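3.2 Sorting and folding time

Households in Wendden kept a laundry diary for 6 weeks beginning in March. Of the 153 that signed up, nearly all returned at least one complete sheet. Respondents wrote down when a load was started, when it was taken out, and when the last item was put away. Following MacPherson's earlier work in Vachon, we treated folding as a separate task from drying, even when the same person did both in one sitting.

Folding was most often done in the evening, and Friday was the least common day for it. Shirts and towels were handled differently. Towels were usually folded straight from the basket, while shirts were set aside and left until last.

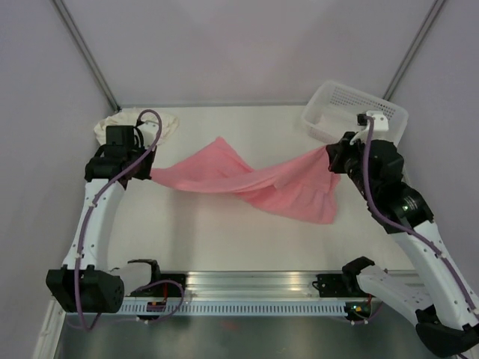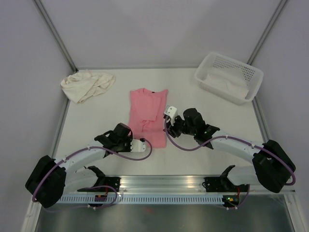
Figure 3. Pink fabric items during handling: a cloth held up at two points (first panel) and a shirt folded on a tabletop (second panel).

Diary entries for shirts also had the most gaps. Several respondents recorded a start time and no finish, and Bouchard coded these as interrupted. In homes with 2 adults, interrupted entries were more often completed by the other adult the next day. In one-adult homes the load tended to stay where it was until something from it was needed.

We did not ask about ironing. The Teda pilot had included it, but the question confused people who ironed only on occasion, and it was dropped before the Wendden sheets were printed.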